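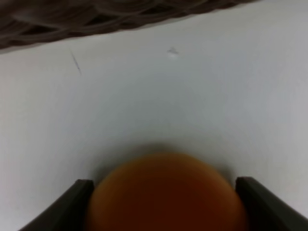 Velimir Dumitrescu wrote back after his first afternoon with two sets of fingers that he wished he had saved his settings before swapping, and he wanted that moved to the top of the section. So it's step 1 now!

Section 4: Comparing Grippers on the Same Arm
Reading time: 2 minutes

You have the arm bolted down and the Skarumlow controller talking to it. Time for the fun part, which is finding out what different fingers can do. Set aside an afternoon if you can (you'll want it, the small changes get addictive).

1. Save your current profile under the name of the gripper that's on the arm.

2. Put out two baskets and a handful of things with different shapes. Round fruit is a great place to start, because squared fingertips meet it over such a small patch.

3. Open the wrist view and the table view next to each other. The wrist view goes soft when an object is right between the fingers, so use it for centering and trust the table view for height.

4. Close on the first object at the lowest force setting. Raise the force one step at a time until it lifts.

CAUTION: Keep your hands outside the baskets whenever the motors are on.

5. Run 12 picks with the Staltato fingers, then 12 with the Prunent fingers. Same objects, same starting spots.
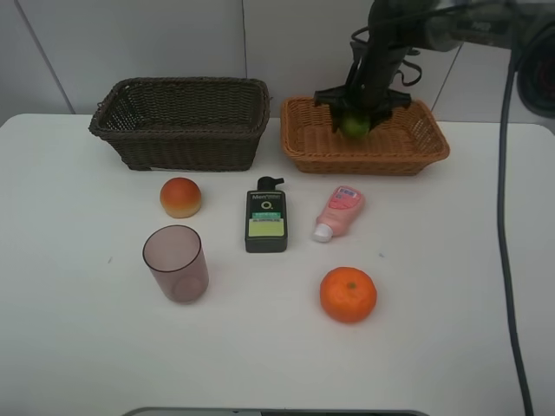 Set-up Guide, Vol. 2, p. 42

6. Try a pick or a release over a basket. A low-walled one is much friendlier than a deep one, and a small green fruit held just above the weave gives you a good look at how much clearance the fingers have. Go down slowly the first time!

7. Move on to the awkward shapes: a bread roll, a cup, a squeeze tube lying on its side, a pump bottle standing up. Approach the tube across its narrow side. For the bottle, grip below the pump head.

NOTE: Check the cable slack at the wrist before every long reach. Loops are fine, a tight cable is not. If the arm stops with code 1542, back it off by hand control, free the cable and home again.

8. Write down each miss and what kind it was (slipped, pushed away, never closed). Slips and pushes call for very different fixes, and I love how quickly a pattern shows up on paper.

9. Swap fingers, load the matching profile, and home the gripper before closing on anything.

Related sections
Section 3: Mounting the Wrist Camera
Section 5: Tuning Grip Force
Section 6: Cable Routing and Strain Relief

© 2024 Ospina | Contact support | Back to top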